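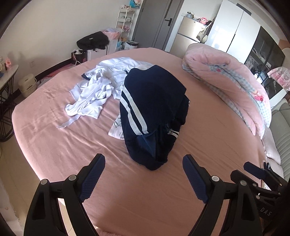
According to a reader's note kept with the Kimbridge household survey, a fitted sheet that slips off one corner has nearly always been bought for a thinner mattress. The fitted sheet is a bed sheet with gathered or elastic edges, made to wrap around the sides of a mattress and hold there. It is usually sold with a flat sheet and pillowcases.

Depth

The depth of the side panel, called the pocket or drop, decides which mattresses a sheet will fit. Deep-pocket sheets are made for mattresses up to 18 inches high. Mattress toppers add to the height and are often left out when people measure.

Elastic

Early fitted sheets had elastic only at the corners. Later makers, among them the Medlow mill, ran it along the whole hem — a change that used more material but kept the long sides in place. Elastic loses its stretch with repeated hot drying.

Survey findings

The Kimbridge survey collected answers from 2,585 households. Of these, 46 percent folded their fitted sheets before storing them. The rest rolled them, bundled them or put them straight back on the bed after washing.

See also: Flat sheet; Mattress pad; Pillowcase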